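Rapport de projet : prise en main du kit de préhension Cenix
Publié en août, par un binôme de deuxième année, atelier Rarberg

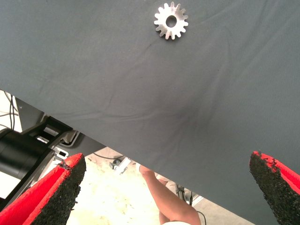
Le pignon sur le tissu gris, vu depuis le poignet, entre les deux doigts rouges à patins noirs.

Bon, je commence par le plus simple : on nous a demandé d'évaluer un kit de préhension du commerce et de dire si l'atelier devrait en prendre d'autres. Le kit vient de chez Cenix, il est distribué par Sadowski, et il comprend une pince à deux doigts, une petite caméra de poignet, les patins collés et un logiciel de prise en main. On l'a eu en prêt pendant 3 semaines, ce qui paraît long au début et plus du tout à la fin !

Le montage mécanique nous a pris une matinée. La notice est claire sur la bride, beaucoup moins sur le passage du câble de la caméra (il y a un schéma, mais il correspond visiblement à une version plus ancienne du support). On a fini par écrire au service technique, qui nous a envoyé la bonne page dans l'après-midi. Un bon point pour eux, même si j'aurais préféré la trouver dans la boîte.

Pour les essais, on a choisi des petites pièces mécaniques, et surtout un pignon à denture droite. C'est une pièce pénible à attraper et c'est bien pour ça que je l'aime : elle est plate, les dents accrochent le patin un coup sur deux, et si on arrive un peu de travers elle pivote au lieu de monter. On la posait sur un tissu gris, à des endroits différents à chaque fois, et on lançait une série de 20 prises sans toucher aux réglages entre deux.

La première série a été franchement mauvaise, avec 8 prises réussies. On a accusé la caméra, puis l'éclairage, puis mon code (merci bien), alors que le souci venait de la hauteur d'approche. Le réglage d'usine s'arrête trop haut pour une pièce aussi mince, les doigts se referment au-dessus et le pignon ne bouge pas. En descendant de 3 millimètres, ça allait déjà nettement mieux, et le tissu aide parce qu'il cède un peu sous la pointe des doigts. Sur une plaque rigide, je ne tenterais pas la même valeur.

Côté vision, j'ai été agréablement surprise. Le gris mat du métal sur le gris du tissu, je pensais que ce serait perdu d'avance, et le logiciel retrouve quand même le contour assez vite. Il est moins à l'aise quand une zone très claire entre dans le champ : l'exposition se cale dessus et le reste suit comme il peut. On peut verrouiller l'exposition à la main, l'option est cachée au fond du troisième menu, cherchez bien.

Mon vrai reproche concerne les patins. L'adhérence est très bonne, mais la matière s'effrite sur le bord supérieur, et on voit déjà de petits éclats arrachés. Cenix les vend par paire, avec la colle, et il faudra compter ça dans le budget si l'atelier de Fondavby veut s'équiper aussi. J'aurais aimé un modèle à clipser, quitte à perdre un peu en grip.

Notre avis pour l'atelier : oui pour un deuxième kit, à condition de commander des patins de rechange en même temps et de noter la hauteur d'approche corrigée dans la fiche de poste. Il nous reste à refaire la série avec des rondelles, plus fines encore, et à tester le mode de prise en force limitée qu'on a à peine ouvert. Les fichiers de réglage sont dans le dossier partagé du projet, avec le schéma de câblage à jour.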